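Power for the white table 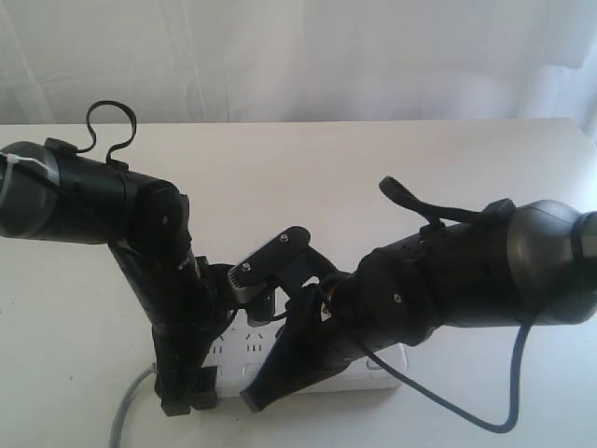 Why I wanted it on top

I have been putting off the power situation in the back room since we moved to Uvdale. The room has one outlet, low on the wall in the corner, and for most of the year I ran everything off an extension cord on the floor. Every time I needed to plug something in I got down on my knees and felt around for a free slot.

So the power strip is going on the tabletop. It is white, the table is white, and the curtain behind is a pale white too, so it doesn't stand out much. I had a black one before and it bothered me every time I walked in.

Finding a spot

I first thought of mounting it underneath. Hacer Duman did that with her sewing table and she likes it, but she only ever plugs in two things and leaves them. I swap chargers all day. I also tried it at the back left corner, where the lamp cord pulled on it.

For now it lies flat on the table, not fastened down. I want to use it like this for a few weeks before I put in any screws or tape. Last time I used the sticky pads that came with a cable kit, and they took some of the finish off a shelf when I pulled them up.

The curtain

The curtain came with the place. I washed it in September and never ironed it, so it still has creases. I was a little worried about cords and fabric so close together, so these are the rules I set for myself:

Nothing that gets hot is plugged in on the curtain side.
The curtain stays behind the table and off the strip.
The space heater goes straight into the wall. It never goes on a strip.

Gion Pichler did some wiring for my parents years ago, and the heater rule is his. He also told me not to plug one strip into another, something I had been doing for months.

What gets plugged in

The desk lamp, the laptop charger, the phone charger and the label printer. The printer only gets used when I have orders to send, so I unplug it in between. I put a small paper label on each plug, after pulling the laptop charger one too many times when I meant to pull the lamp.

Still to do: a clip for the cord where it goes over the table edge, and something to cover the old screw holes by the outlet. Roxana Nina has a bag of clips left over from her office and is bringing them over when she picks up her mail.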